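Simness gripper kit, reviewed after 7 weeks at our kitchen sink

The Simness comes as a flat bag of black plates, 48 screws and a manual that assumes you already own one. I paid $900 with the wrist camera, then spent two evenings on the linkage – one building it, one building it the right way around.

Grip on thin plastic is good. Picking a rim out of clutter takes patience, and the Traser software still treats every shadow as tableware. Cable routing is your problem. I'd buy it again, in July, when there's less washing up.

Dish duty, from the counter and from the wrist:

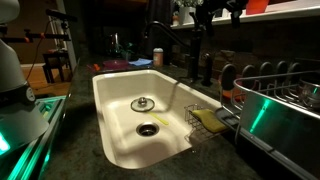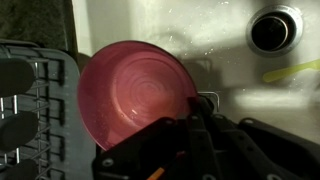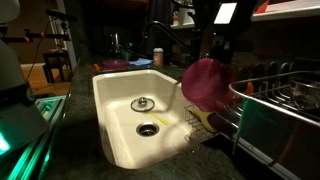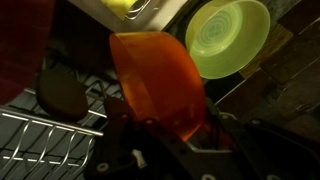

Saoirse Ó Dálaigh: Did you stay with the stock finger pads? Mine went shiny within a month and I swapped them for the Dutano ones, which need longer screws.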